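The Standing Desk Was Supposed to Fix Us

The pitch came in March, on a slide from an office furniture dealer called Flitex. Sitting was killing us. For $1,377 a head, we could stand up and live.

I have heard some version of this for most of my working life, and I've stopped nodding along. First it was the kneeling chair. Then the exercise ball, which at my old job ended up deflated behind a copier. The height-adjustable desk is a better product than either of those, and I own one. I just don't believe what is said about it.

Take the calorie claim. Flitex's brochure promises that standing "burns more." It does, by so little that a decent cookie wipes out the afternoon. The brochure leaves the figure out, and I don't think that was an oversight.

Then there is back pain. Plenty of people say they feel better after switching, and I believe them. People also feel better after a new mattress or a week off. When I asked Travon, which makes the frames Flitex sells, for the research behind its posture claims, I got a PDF with 12 footnotes. Most led to other brochures. Two led to a survey of customers who had already paid.
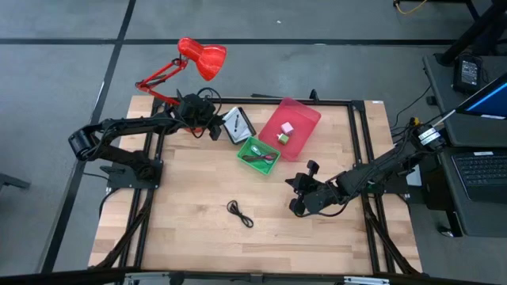

What the motor is for

The up-and-down motor is the part you pay for, and it is the part that gets forgotten. In my own case the novelty held for two weeks. By the third, the desk was a regular desk with a button on it. My employer's office has 200 of them, and on a walk through the place after lunch I could see a long flat line of desktops, all at sitting height.

A rival firm, Tatuvano, has noticed the same thing and sells an app that buzzes when it's time to rise. I tried it for a month. I learned to silence my phone without looking.

None of this makes the desks useless. If you are very tall or very short, or you share a workstation with someone who is, being able to set the height matters a great deal. A hand crank does that job for much less money, though the Flitex catalog puts the crank models on its last page.

Ask the dealer for a month's trial before you sign. Mine said no.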